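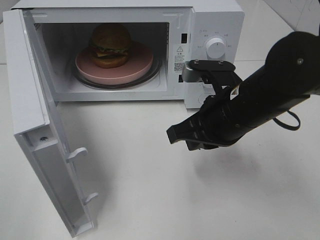 What does Gandley do?

Gandley runs cooking classes for people who have never really cooked, and we start everybody off at the microwave.

We're a small school on the second floor of the old Ollance building in Bristgate, and we have been teaching people to feed themselves for 17 years now. Our students are teenagers getting ready to leave home, people who have lost the partner who always did the cooking, folks coming back from a long stay in the hospital, and a good many busy grown-ups who are simply tired of takeout. Some of them have never turned on an oven. That's perfectly fine with us – we'd much sooner meet you at the beginning than have you stay home because you think you're not ready.

How we got started

Marijke Schouten opened Gandley after a long career in school cafeterias, where she had noticed that plenty of the young people helping on the serving line could carry a tray of 40 milk cartons without a wobble and still had no idea how to warm up a plate of food so that the middle was hot. She borrowed a classroom, put a microwave on a table, and invited the neighbors in. The first class had 2 students. One of them still drops by on Friday evenings, usually with a pie.

Tsz-kin Lu joined a few years later and now plans all of our lessons. He grew up doing his homework at the back of a family lunch counter, and he has strong feelings about reheating, especially when it comes to bread. Ask him about hamburger buns sometime, but do leave yourself a little while for the answer! (The short version: warm the patty by itself, give the bun only a few seconds, and keep the lettuce out until you're ready to eat.)

What a class is like

Our beginner course runs for 16 lessons, with small groups and plenty of time for questions. In the first few we go over the things that most recipe books skip right past. Which plates can go in and which can't, what the turntable is for, how to set a plain turn knob when there are no buttons to push, why you let food stand for a minute before you bite into it. We talk about keeping the vents clear and wiping down the walls inside, and we practice putting a plate in and taking it out safely, which matters a great deal to anyone whose hands aren't as steady as they used to be.

Appliances come in all kinds, and the writing on them isn't always in a language you read. We spend a whole lesson on that, and students are welcome to bring in a picture of the one they have at home so we can work out the settings together.

After that we move on to eggs, rice, soups, vegetables, and eventually a full supper. By the spring session in April, most of our fall beginners are bringing dishes to the potluck and arguing happily over who gets to use the good stove.

Our home and our friends

The Van den Broek family, who own the building, have kept our rent low from the very start, and we're grateful to them every month of the year. Thanks to them and to the many people who have given us plates, pans, and the occasional table, we've been able to welcome more than 3,000 students through our door – and quite a few of their children, too.

Come and see us

You're welcome to sit in on a lesson before you sign up. Come up the stairs or take the elevator, say hello to whoever is nearest, and pull up a chair. Aprons are on the hooks by the door, and coffee is on from 9 in the morning.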